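A **built-in countertop** is a horizontal work surface fixed permanently to the walls, floor or base cabinets of a room. It differs from a table or sideboard in that it has no independent frame and is normally treated as part of the building when a property is sold. Built-in countertops are most common in kitchens, laundry rooms and bathrooms, but are also found in entryways, shops and offices.

## Construction

A countertop is made up of a deck, a finish and a support. The deck carries the load and may be particleboard, plywood, concrete or stone. Where the deck is stone or concrete, it often serves as its own finish. In other cases a separate layer is bonded to the top and the exposed edges.

Support is provided in one of several ways:

- **Cabinet support.** The deck rests on the side panels of base cabinets and is fastened from below.
- **Wall cleats.** Strips of wood or metal are screwed to the studs on two or three sides, and the deck sits on them.
- **Brackets.** Steel angles are anchored to one wall, leaving the space underneath open.
- **Masonry support.** Low walls of brick or block carry a poured or laid slab.

The unsupported part of a deck is called the overhang. An overhang of up to 300 mm is usually left without brackets when the deck is thick stone. Thinner decks need support at shorter distances, and particleboard decks tend to sag if the span is long and the load is constant.

## Junction with the wall

The joint between countertop and wall is the part most likely to fail. Walls are seldom straight, and a deck cut with a straight back edge leaves a gap of uneven width. Installers deal with this by scribing, in which the outline of the wall is traced onto the deck and the excess is cut or sanded away. Small gaps are filled with flexible sealant. Rigid filler cracks when the deck and the wall move at different rates.

A backsplash may be added to cover the joint and protect the wall from water. In dry rooms it is often left out, and the wall paint is carried down to the deck.
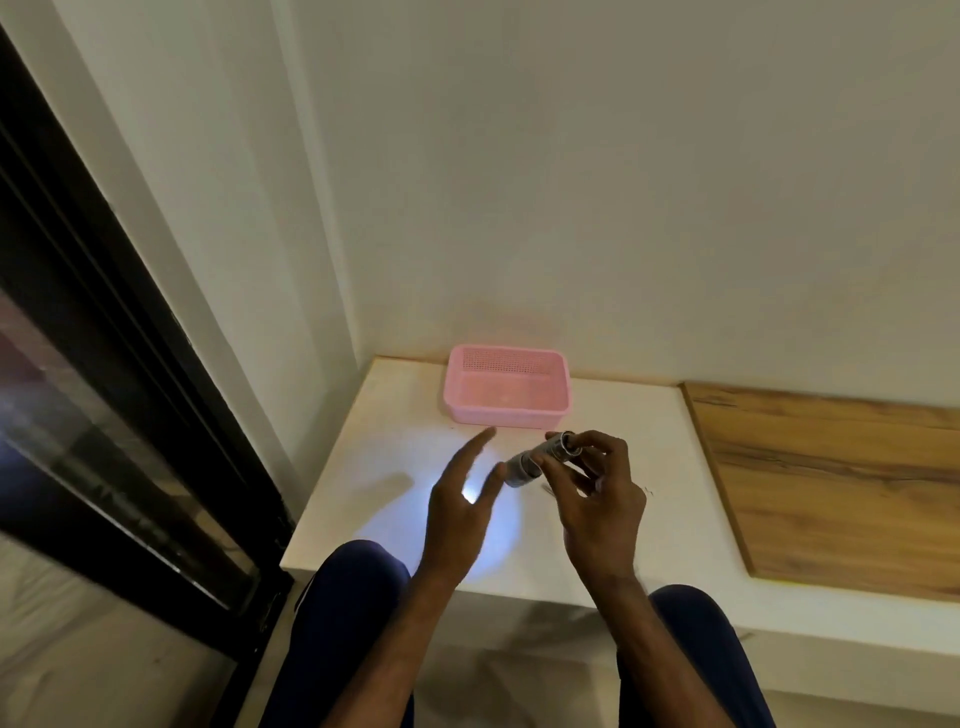

*White built-in countertop against an off-white wall, with a pink plastic basket at the back.*

Where a countertop meets a window opening, the deck may be run into the recess to form a sill, or stopped short of it. Running the deck into the recess gives a larger surface but exposes it to sunlight and condensation. Light-colored finishes can yellow under these conditions, and dark stone may expand enough to open the sealant joint.

## Dimensions

Height is set by the intended use. Surfaces for standing work are higher than those for seated work, and surfaces for kneading or rolling dough are sometimes set lower than the rest of a kitchen. Depth is limited by the reach of the user and by the depth of the cabinets below.

In the Grolley housing survey, directed by Glória Cordeiro, 251 of 300 dwellings had at least one built-in countertop outside the kitchen. Of the remainder, 27 had a freestanding surface in the same position. The survey did not record depth, which limits its use in comparing storage capacity.

## Maintenance and repair

Most finishes are cleaned with mild detergent and a soft cloth. Abrasive pads dull glossy surfaces. Acidic cleaners etch marble and limestone, and the damage can be removed only by repolishing. Unsealed concrete absorbs oil and must be resealed at intervals that depend on use.

Chips in solid surfacing can be filled with matching resin and sanded flush. Damage to a laminate face is harder to hide, and the usual remedy is to replace the section. Swelling in a particleboard deck cannot be reversed.

## See also

- Backsplash
- Base cabinet
- Scribing (carpentry)
- Window sill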